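Evening, kitchen, feet up on the other chair

I rode to Litovby and back today! Seventy kilometers, and I know that's nothing to the people who go past me on the hill in their matching socks, but it's the farthest I've ever gone on a bike and I'm still buzzing. My legs feel like somebody else's.

I'd been saving it up since April, when the map fell open on the counter at the bakery and I saw that the old railroad line runs nearly the whole way. They took the rails up years ago and put down gravel, and then everybody apparently forgot to mention it to me. It starts behind the feed store (you have to squeeze past a gate that looks locked and isn't) and after that you're just in it, trees on both sides, birds going crazy, the ground so flat you forget you're pedaling.

I left at six in the morning. Two cheese sandwiches, a bag of dried apricots, the big water bottle and the little one, a spare tube, the pump I have never once used on the road. I also took the rain jacket and carried it the whole day for nothing, but I'd rather write that down than the other way around.

The first stretch was cold enough for gloves. June, and gloves! There was mist lying in the low fields by the river and two deer standing in it up to their bellies, and they didn't run, they only turned their heads to follow me as I went by. I said good morning to them out loud. I talk a lot on the bike, I've noticed. I also sing, badly, mostly the chorus of things.

The tunnel was the part I'd been nervous about. The sign says 800 meters and it's not lit. I had my front light and it felt like a candle in there. You can see the far end the entire time, a tiny gray dot that refuses to grow, and the air drops so fast it's like opening a refrigerator. Water was dripping on my helmet. I sang extra loud, and the echo made me sound almost good. Then I came out the other side into full sun with the whole valley below me and yelled, just yelled, with a man walking his dog right there. He waved.
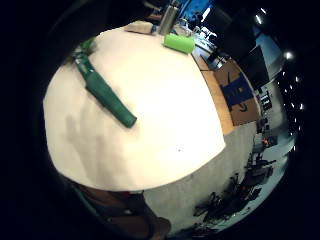

After the tunnel it's downhill for so long that it stops feeling like luck and starts to feel like a loan. I kept thinking, I have to come back up this. But what a way to go down! Poppies all along the cutting, and that smell of warm pine that I always think I remember and then don't, not properly, until I'm in it again.

Litovby is smaller than I pictured. One street, a church with a green roof, a pond, and the old station, now a café called Kurek. They've kept the ticket window and you order through it. I had a bowl of bean soup and then, because I'd earned it, a slice of plum cake as thick as a dictionary, and then, because the first one had gone so fast, another. The woman at the window asked where I'd ridden from, and when I told her she said "On that?" about my bike, and I have decided it was a compliment.

I sat on the platform with my shoes off for almost an hour. The station clock still runs. There's a board inside with the old timetable, four trains a day each way, and a photo of the last one with people hanging out of the windows waving hats. I'd love to know more about it. Look up the line at the library, and ask whether they have anything on the tunnel and who dug it.

The ride back was harder, no way around that. The wind had turned and the climb was every bit as long as I'd feared. I got off and pushed once, near the second bridge, and ate the apricots all in one go standing up, like a horse. But then the tunnel again (much shorter from that end, I swear) and after it I knew every bend, and the light was coming in low and gold through the trees, and I had that feeling of being very tired and completely happy that I used to get as a kid after a day at the lake.

Home by half past five. Bath. Eggs on toast, then more toast.

Things to fix before the next one: the saddle needs to come up a touch, my left knee was complaining by the end. Chain is filthy. Better gloves, or at least ones with all their fingertips. Sunscreen on the backs of the hands! I've got a perfect line at each wrist.

And there will be a next one. The gravel goes on past Litovby, I saw the marker by the pond, all the way to the reservoir. I could stay over somewhere and do it in two days. I've already got the map out on the table under my plate, and there's butter on the reservoir now.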